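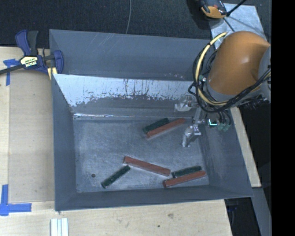
Getting the workshop through spring — quick tips, no particular order

Typing this up between jobs so forgive the mess. Mostly garage and workshop stuff, some of it works in the kitchen too. April is when I do the big clear out and every year I forget half of what I worked out the year before.

Start with the floor. Everything off it. Sweep dry first, then damp mop. If you go in with water right away the sawdust turns to paste and you'll be scraping it out of the corners till June.

Oil spots on concrete. Cheap clay cat litter, grind it in with your shoe, leave overnight, sweep. Do it twice for old ones. Dish soap and a stiff brush after. Won't get you back to new concrete but it stops the tracking into the house.

Sticky drawers. Rub a candle stub along the runners. Plain white candle, the scented ones seem to collect fluff. If the drawer still binds it's probably overfull, take out the 4 tape measures.

Surface rust on hand tools — white vinegar soak, few hours, then scrub with steel wool. Rinse in water with a spoon of baking soda in it, dry RIGHT away, wipe of light oil. I left a set of chisels in overnight once and they came out black and pitted. Set a timer. Keep the wooden handles out of the vinegar too, hang them over the side of the jar.

Metal bins, trays, drip pans. Check the seams and corners first, that's where grit sits and where the rust gets going. Tip everything out, dry brush into the corners, then a rag with a bit of mineral spirits. Old peeling paint or coating, get the loose bits off with a plastic scraper. If it could be old lead paint don't sand it, test it first. Never put a bin away damp.

Wet or oily rags. Please don't ball them up in the trash. Linseed oil rags can catch fire all by themselves. Lay them flat outside, one layer, until they're stiff, or put them in a metal can of water with a lid on. Then find out what your town wants you to do with them. Telma Sepúlveda two doors down lost a shed wall to this.

Screws and small hardware. I used to sort by exact size. Waste of life. Now it's wood, metal, drywall and "other" and I can find things faster. Other gets emptied once a year. You will not use the 34 odd shelf pins. Let them go.

Labels. Masking tape and a marker beats the label maker. Write on the front AND the lid, lids wander.

Glue bottles. Store upside down in a mug so you're not standing there waiting. Wipe the tip before capping. A dab of petroleum jelly on the threads and the cap comes off next time. Superglue goes in a jar with one of those little packets from a shoe box. Let it come up to room temp before opening if you keep the jar in the fridge.

Sandpaper, keep it flat, under something heavy. Curled paper tears. Gummed up belts can be cleaned with a crepe rubber block, or the sole of an old sneaker if it's the right kind of rubber. Saved me buying new belts all winter.

Extension cords — over-under coil, not round the elbow. Look at the whole length once a year, plug ends especially. Cracked jacket, throw it out. Tape isn't a repair. Cut the plug off first so somebody doesn't rescue it from the trash.

Garage smell. Open both ends for 30 minutes, door and window, before you buy any spray. Then look for the cause. Mine was a bag of bonemeal behind the ladder.

Paint cans. Mark the level on the outside with a pencil, plus the room and the date. Tap the lid down with a rubber mallet, a hammer bends the rim and then it never seals agian. Keep latex paint from freezing. If it's gone like cottage cheese and won't stir smooth, it's done.

Stiff hinges, padlocks: dry graphite for locks, oil for hinges. Don't swap them. Oil in a lock just grabs dust.

Workbench top. Scrape the glue drips with a card scraper, light sand, coat of paste wax. Glue pops right off after that. Hortensia Alarcón wrote in to say she uses a sheet of hardboard on top and flips it when it gets bad, replaces it when both sides are gone. Might steal that one.

Magnets. Stick one in a plastic bag, run it over the floor, turn the bag inside out over the bin. All the little screws and filings drop off. Without the bag you'll be picking fuzz off that magnet for ever.

Gloves — hang them open end down so spiders don't set up in there. Shake them anyway.

Kitchen batch next time, got a bunch of notes on burnt pans and teh freezer drawer that won't shut.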